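What Is a Chamber of Commerce?

A chamber of commerce is a club for businesses. Shops, banks, and bakeries in one town can all join. 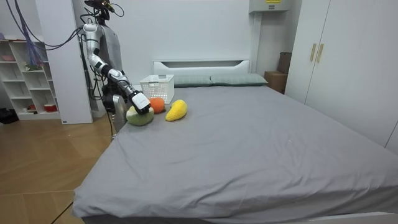
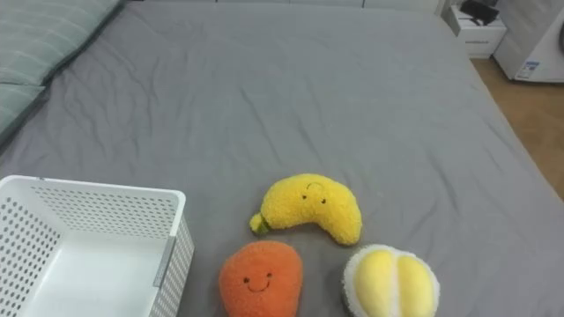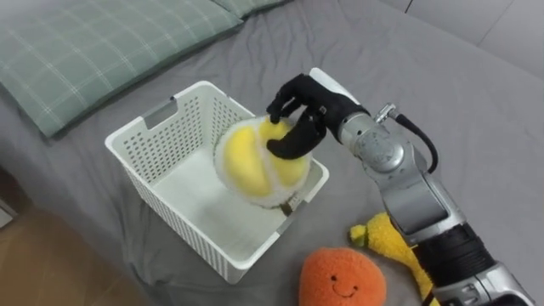
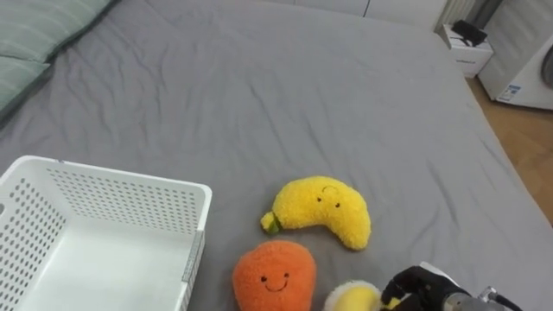 Jhair Correa wrote to ask if the chamber makes the town's laws. It does not. The town council does that. The chamber can only tell the council what its members think.

Members pay dues each year. The Gamville chamber has 1,189 members and holds a street market in June.

Contact Us | © Gamville Chamber of Commerce | Back to top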